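Hello again from Protville, and happy new year to all 192 of you on the list.

I promised in August that I'd finally write about keepsakes, and then the tomatoes took over. Mum's move to the unit in Pugh got me going again - she had 11 tubs of letters, ribbons and school reports, and I'd sworn we'd get it down to two. We got to eight. I'm calling that a win!
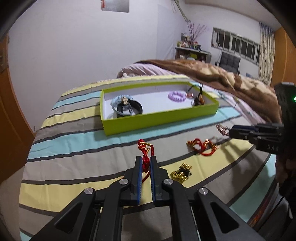
Red cord with a gold tip, green box on the bed.

My favourite trick came from Aiman Osman, who reckons you should give each person in the family one box and let them choose what goes in it. No arguments about colour, size or whether a swimming certificate counts (it does). My brother filled his in ten minutes flat. I'm still dithering over Nan's recipe cards, half of which are for aspic.
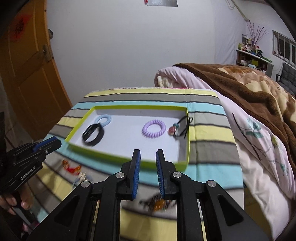
Lime-green rim, white inside.

Next time I'll get on to photos, and there are 876 of those, so put the kettle on. If you've got a good way of labelling the backs without the ink coming through, please write in.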